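Parri Questions the Pre-Peeled Orange, and Asks Shoppers to Do the Same

ATOVVILLE, October – Parri, the household advice service based in Atovville, today published its kitchen notes on peeling oranges, and it is not convinced by most of what is being sold to people who do it.

The notes look at 7 common methods, from the plain thumbnail to the hot water soak. Only 2 are recommended. The soak is not one of them.

"Every winter we are told there is a trick," said Esperanza Whitfield, who edits the notes. "Roll it on the counter, freeze it, score it in a spiral. I have tried them all and I still end up picking at white bits. I would like to see the kitchen where the spiral comes off in one piece."

Parri is also doubtful about gadgets. A peeling tool from Wikby was tried at home by readers in Cuvley, and opinions were split. Some liked the hook. Others said it did what a butter knife does – and a butter knife is already in the drawer. Parri does not sell tools and takes no money from those who do.

The notes give more space to the half-peeled orange, a subject most guides skip. Claims that a partly peeled fruit "stays fresh for days" are treated with caution. Parri suggests putting it in a covered dish in the refrigerator and eating it the next day.
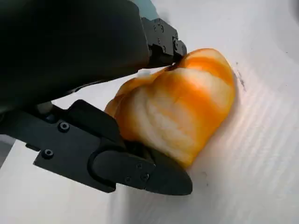 Grip matters too, according to the notes. Squeeze hard enough to dent the peel and you may well bruise the fruit under it. Whitfield advises a light hold and a shallow first cut near the stem end.

The printed edition costs 99 cents, with a first run of 1,000 copies. It goes on sale this month at the Parri office in Atovville and by mail.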